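작업장 자동화와 노동자의 역할 변화
중고 컴퓨터 해체 공정을 중심으로

현장조사 과목 기말 보고서, 4조

1. 조사 배경

우리 조는 폐컴퓨터와 중고 컴퓨터를 분해해 부품을 선별하는 업체 플리누숨(Plinusum)의 작업장을 조사 대상으로 정했다. 자동화 연구는 대부분 자동차나 물류처럼 규모가 큰 업종을 다룬다. 해체 작업은 들어오는 물건의 모델과 상태가 매번 달라서 자동화가 늦은 편이고, 그래서 변화가 진행되는 중간 과정을 볼 수 있을 것이라고 판단했다.

플리누숨은 기업에서 교체한 사무용 컴퓨터를 주로 받는다. 지난해 처리량은 3,291대였고 그중 2,507대가 데스크톱이었다. 노트북과 모니터는 이번 조사에서 제외했다. 데스크톱은 나사, 커넥터, 레일의 위치가 어느 정도 정해져 있어 로봇을 먼저 투입한 품목이기도 하다.

조사는 10월에 진행했다. 조원 네 명이 둘씩 나누어 작업을 참관하고 작업자를 면담했다. 면담 대상은 해체 담당자와 공정 관리를 맡은 튀라 바케(Tyra Bakke) 씨이다. 해체 담당자의 발언은 본인들의 요청에 따라 이름 없이 인용한다.

2. 공정의 구성

로봇 도입 전에는 한 사람이 한 대를 처음부터 끝까지 분해했다. 덮개를 열고, 케이블을 뽑고, 드라이브와 전원공급장치를 꺼내고, 메인보드를 떼어 내는 순서이다. 숙련자와 신입의 속도 차이가 컸고, 오후가 되면 손목 통증을 호소하는 사람이 많았다고 한다.

지금은 덮개를 여는 일과 상태 확인을 사람이 하고, 그다음 단계에서 로봇 팔이 케이스 안으로 들어간다. 로봇이 맡는 것은 부품을 잡고 당기는 동작이다. 어떤 부품부터 건드릴지는 작업자가 화면에서 지정한다. 작업 지시와 기록에는 야다우(Jadau)라는 프로그램을 쓰며, 로봇이 실패로 처리한 건은 이 프로그램을 통해 사람에게 돌아온다.
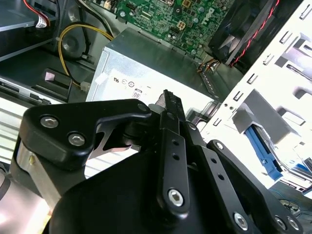 그림 1. 전원공급장치 쪽으로 접근한 그리퍼. 주변에 배선과 드라이브 케이지가 있다.

작업자들이 가장 어렵다고 꼽은 것은 전원공급장치 주변이다. 케이스 안의 공간이 좁고 전선이 여러 방향으로 지나간다. 사람은 한 손으로 전선을 젖히고 다른 손으로 부품을 잡지만, 팔이 하나인 로봇은 그렇게 할 수 없다. 그래서 작업자가 미리 전선을 정리해 두는 단계가 새로 생겼다. 작업장에서는 이를 '길 내기'라고 부른다. 도입 계획서에는 없던 일이고, 한 대당 걸리는 시간도 따로 집계되지 않는다.

3. 면담 결과

면담에서 반복해서 나온 내용은 다음과 같다.

첫째, 힘쓰는 일은 줄었다. 드라이브를 레일에서 빼거나 단단히 물린 커넥터를 당기는 일이 줄어 손가락과 손목이 편해졌다는 답이 많았다. 한 담당자는 "토요일에 집에서 병뚜껑을 열 때 예전처럼 아프지 않다"고 말했다.

둘째, 지켜보는 일이 늘었다. 작업자는 로봇이 움직이는 동안 옆에서 상황을 보다가 문제가 생기면 멈춘다. 몸은 덜 쓰지만 긴장이 풀리지 않는다는 의견과, 반대로 지루해서 집중이 떨어진다는 의견이 함께 나왔다. 두 의견은 경력과 크게 관련이 없었다.

셋째, 숙련의 내용이 달라졌다. 예전에는 손이 빠른 사람이 잘하는 사람이었다. 지금은 로봇이 어디서 걸릴지 미리 아는 사람이 잘하는 사람으로 통한다. 다만 그 판단은 손으로 많이 분해해 본 경험에서 나온다. 새로 들어온 사람이 그런 경험을 어디서 쌓을 수 있는지에 대해서는 담당자들도 뚜렷한 답을 하지 못했다.

4. 정비와 점검의 부담
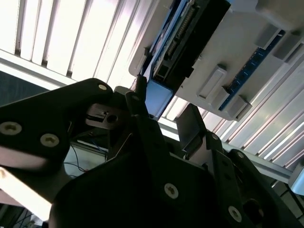

정비 업무는 도입 초기에 외부 업체인 브레멕스(Bremex)가 전담했으나, 지금은 간단한 점검을 작업자가 직접 한다. 처음에는 로봇이 멈출 때마다 기사를 불렀는데, 기다리는 동안 작업대 하나가 통째로 쉬게 되어 방식을 바꾸었다고 한다. 작업자가 맡은 점검 항목 중 하나가 체결부 확인이다. 그리퍼는 여러 장의 검은 판을 나사로 결합한 구조로, 왼쪽 판에만 큰 나사 두 개와 작은 나사 한 개가 보인다. 작업자는 교대 시작 때 이런 나사가 풀리지 않았는지 살피고 야다우에 결과를 입력한다. 바케 씨는 점검을 최대 400회 작업마다 한 번 하면 된다고 안내받았지만 현장에서는 더 자주 한다고 설명했다.

점검 업무에 별도의 수당은 없다. 담당자 가운데 한 명은 새 기술을 배운다는 점에서 만족한다고 했고, 다른 한 명은 기사가 하던 일이 그대로 넘어왔는데 직무 이름과 급여는 바뀌지 않았다고 했다. 우리 조는 두 번째 의견이 자동화 이후 직무 분석에서 빠지기 쉬운 부분이라고 보았다.

5. 사람과 로봇의 작업 간격

플리누숨은 로봇 도입 전에 비크(Vik)라는 업체의 작업장을 견학하고 배치를 참고했다. 비크에서는 로봇 구역과 사람 구역을 칸막이로 나눈다. 플리누숨은 길 내기와 재작업 때문에 사람이 자주 손을 대야 해서 칸막이를 두지 않았고, 대신 로봇의 속도를 낮추었다. 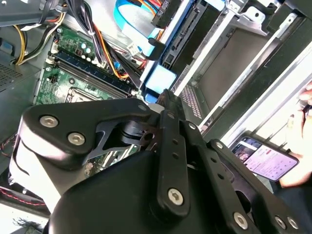

그림 3. 드라이브 베이 부근에 닿은 그리퍼. 오른쪽은 스마트폰을 든 사람의 손이다.

사람과 로봇의 거리가 가까우면 개입이 빠르다. 커넥터가 걸렸을 때 작업자는 자리를 옮기지 않고 전선을 풀어 줄 수 있다. 반면 쉬는 시간과 작업 시간의 경계는 흐려진다. 로봇이 움직이는 동안 작업자가 무엇을 해도 되는지에 대한 규정이 없고, 담당자마다 기준이 달랐다. 개인 휴대전화 사용에 대해서도 관리자는 금지하지 않는다고 했지만, 한 담당자는 쓰면 눈치가 보인다고 답했다. 손으로 분해하던 때에는 두 손이 모두 바빠 이런 질문 자체가 나오지 않았다고 한다.

6. 논의

도입 이후 플리누숨의 해체 인원은 줄지 않았다. 바케 씨는 처리량이 늘어 인원을 유지했다고 설명했다. 그러나 신규 채용은 없었고, 퇴사자가 생기면 그 자리를 채울지 아직 정하지 않았다. 따라서 고용에 미친 영향을 이번 조사만으로 판단하기는 어렵다.

확인할 수 있었던 것은 업무의 구성이 바뀌었다는 점이다. 당기고 빼는 동작이 로봇으로 넘어갔고, 길 내기, 감시, 점검, 기록이 사람에게 새로 붙었다. 이 가운데 회사가 시간을 재는 것은 기록뿐이다. 나머지는 작업자가 알아서 처리하고 있어 업무량이 실제보다 적게 잡힐 가능성이 있다.

우리 조는 업체에 두 가지를 제안했다. 길 내기에 드는 시간을 야다우에 따로 남길 것, 그리고 신입에게 일정 기간 수작업 해체를 맡길 것이다. 첫 번째 제안은 검토하겠다는 답을 받았다. 두 번째는 교육 기간의 처리량 감소가 문제라는 답을 들었다.

7. 조사의 한계

참관 시간이 짧았고 야간 근무는 보지 못했다. 면담은 대부분 작업장 안에서 이루어져 관리자가 들을 수 있는 거리인 경우도 있었다. 비크의 배치에 관한 내용은 플리누숨 측의 설명을 옮긴 것으로, 비크에 직접 확인하지 않았다. 면담 질문지는 부록에 실었다.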